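Zurkarholm two-door cupboard: six months of shoving things in it

I bought the Zurkarholm because I was fed up with looking at paperwork. That's the whole story, really. Box files on the windowsill, box files under the desk, one box file holding up the printer. My friend Damian Nägeli has had the same cupboard in his hallway for ages and swore by it, so in December I gave in and ordered one from Calteo.

It came flat, in one box that took two of us to get up the stairs. The instructions are all drawings and mostly good ones, though I fitted one hinge plate upside down and had to go back to the start of that page. Allow yourself an evening, and have your own screwdriver handy - the little key they give you is miserable.

What do I like? The finish, first of all. It's a light wood with a slightly pinky look to it, much warmer than the grey thing I had before, and the wavy grain on the top is lovely. The doors swing right out of the way as well, so you can get a big flat file in without scraping your knuckles. The hinges are the concealed cup sort and you can tweak them with a screwdriver when a door starts to droop (mine did, after a month or so, and it took me five minutes to put right).

Grumbles, then. The shelf is 12 mm thick and I'd have liked something chunkier, as paper weighs a ton. The inside gets gloomy towards the back, so label the front of anything you put in there. And the catch is a bit fierce! Corrado Marchetti upstairs says he can hear me shutting it.

Would I buy it again at 70 quid? Yes, I think so. I looked at the Brunet one too, and it was dearer with only the one door.

Blue boxes on the shelf, right-hand door open, in the second of these.

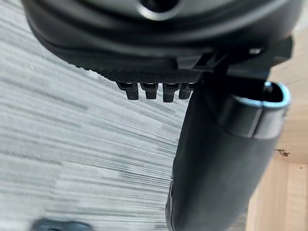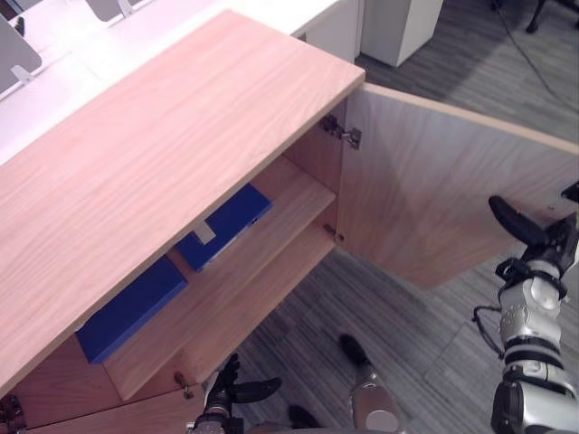
Zarnthorpe Home Pages, Issue 63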